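How to wash a feather pillow without wrecking it

Every few months somebody announces that feather pillows can't go in a washing machine, and somebody else replies with a recipe involving tennis balls, vinegar and half a box of bicarbonate of soda. I've washed mine at home for years and I don't trust either camp. What follows is the method I've ended up with, minus the folklore.

Before you start

Read the care label. If it says dry clean only, you can still take the risk, but it is a risk and the shop won't refund you. Then hold the pillow up to a window and go along every seam with your fingers. If you find a gap, sew it shut with small stitches in doubled thread. A pillow that leaks one feather on the bed will leak a great many more in the wash.

Fold it in half and let go. If it just lies there folded, I doubt washing will bring it back, whatever the packet of special down wash claims. I paid for a bottle of Grorkano once. It smelled nice. The pillow came out no different from the one I did with ordinary liquid for woollens.

What you need

Two pillows of similar size
A mild liquid detergent, without bleach or softener
Two big towels
A tumble dryer, or a run of warm, dry days and some patience

Step 1. Deal with stains first

Dab yellow patches with a little detergent and cool water and leave them for an hour. Old sweat marks may fade, or they may not. Bohdana Kovalchuk, who commented on my duvet page, swears by lemon juice and a sunny sill. I tried it in July and could see no difference, but lemons are cheap if you want to have a go.

Step 2. Load two, not one

A single wet pillow is a heavy lump on one side of the drum, and most machines will sulk and refuse to spin. Put them in upright if yours loads from the top, side by side if it loads from the front. You should be able to push your hand in over the top of them. If you can't, go to the launderette and use a bigger machine.

Step 3. Go easy on the detergent

Half of what the bottle tells you. Detergent makers are in the business of selling detergent, and suds are very hard to get out of feathers.

Step 4. Pick the programme

Delicates or wool, at 30 degrees unless the label allows more. Ignore any button with a picture of a pillow on it until you've looked in the manual to see what it does. On my old Tinby it was the synthetics cycle with a longer name.

A front loader lets you keep an eye on the suds through the glass. 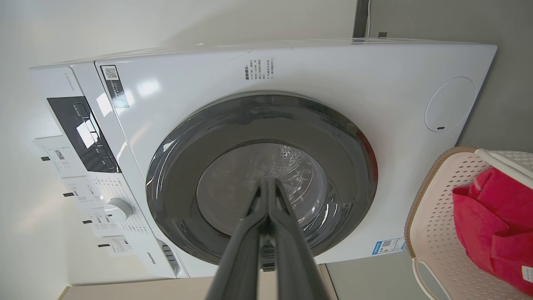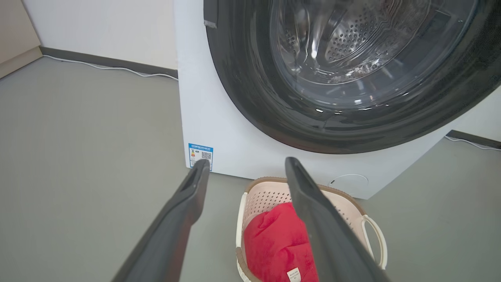 Step 5. Rinse twice, spin twice

Run an extra rinse, then a second spin. Squeeze a corner: if it feels slimy or you see bubbles, rinse again.

Step 6. Dry for longer than seems sensible

Press each pillow between towels first. Don't wring it. Then tumble on low, stopping every half hour to pull the clumps apart with your fingers. Mine take 4 or 5 rounds. The tennis balls do help a bit, I'll admit, though a pair of clean trainers does the same and so does stopping to shake the thing.

When the outside feels dry, the middle isn't. Leave the pillows somewhere airy overnight and smell them in the morning. Any whiff of wet dog means another round on low.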